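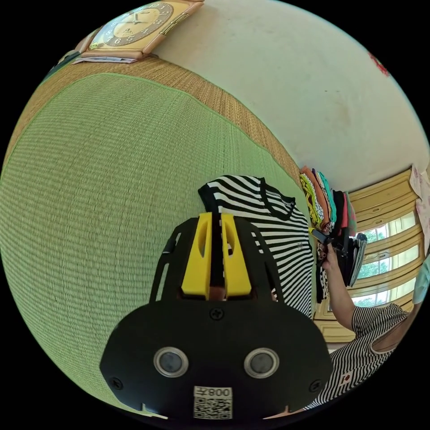

A black-and-white striped T-shirt with a ribbed neckline, against green tatami matting.

Striped T-shirt

The striped T-shirt is a short-sleeved knitted top patterned with horizontal bands of two or more colours. Black and white is among the best-known pairings, along with navy and white. It's worn by nearly everybody at some stage of life, from toddlers to great-grandparents, and few other garments move so easily between the beach, the office and the back garden!

History

Horizontal stripes came into everyday dress by way of the sea. Knitted striped undershirts were part of naval uniform in France from the middle of the 19th century, and fishers and dock workers along the coast wore similar tops. Holidaymakers took up the look in the early 20th century, and the short-sleeved version followed once the T-shirt itself had moved from underwear to outerwear.

The costume writer Elsa Hyvönen divides the modern garment into two families, the "sailor" and the "block". The sailor has narrow coloured lines on a wide pale ground. The block has bands of equal or nearly equal depth, so that neither colour reads as the background. Her division is handy for sorting a drawer, though plenty of shirts sit happily between the two.

Construction

Most striped T-shirts are cut from cotton jersey, a light, stretchy knit. In a yarn-dyed jersey the stripes are knitted in, and the pattern shows on the inside of the fabric as well as the outside. In a printed jersey the colour sits mainly on the face, and the inside looks paler. Turning up the hem is the quickest way to tell one from the other.

The neckline is normally a separate strip of rib knit, stretched slightly as it's sewn on so that it springs back after going over the head. A plain neckband in the darker colour gives the stripes a clean finish at the top. Some makers add a small emblem to the chest, which takes careful placing – a badge that drifts a little off level is much more obvious on stripes than on plain cloth.

Matching is where the real skill comes in. On a well-made shirt the bands meet at the side seams and run on from front to back without a step. The Vemberg knitting works was admired for this, and its cutters pinned the layers stripe by stripe before the blade went near them. A batch of 200 shirts could take a whole morning to lay out.

Washing and drying

Black and white together call for some care, as loose dye from the dark bands can grey the light ones. A new shirt is best washed by itself in cold water. Later washes can be done with similar colours, inside out, and a cool cycle is plenty for ordinary wear. Water at 60 degrees will shift stubborn grime but may fade the black and shrink the body.

Line drying in the shade keeps the contrast crisp. Hanging the shirt by the hem saves the shoulders from peg marks, and a quick tug along the side seams while it's damp helps the stripes dry straight.

Folding

Here the pattern is a marvellous help, with every band acting as a ruled line. The shirt is laid face down on a flat surface and smoothed from the middle outwards. A table or a made bed will do, and in homes with tatami the clean matting makes a lovely broad folding space – firm, flat and pleasant to kneel on.

One side is brought in towards the centre, the sleeve is turned back on itself, and the other side follows. If the stripes on the folded panels line up with those beneath, the fold is square. The hem is then brought up to the neckline, once for a shelf or twice for a drawer.

Princess Dalisay, who teaches home sewing, recommends a variation for small drawers in which the finished bundle stands on its edge. A row of 6 fits neatly in a shallow box, and the different stripe widths can be picked out from above.

Storage and mending

Folding suits jersey better than hanging, which can pull the shoulders out of shape. Small holes are easily closed from the inside with thread matched to the band they fall in. A hole across two bands needs two threads and a little patience, but the mend all but disappears.

See also

Jersey (fabric)
Rib knitting
Sailor top
Tatami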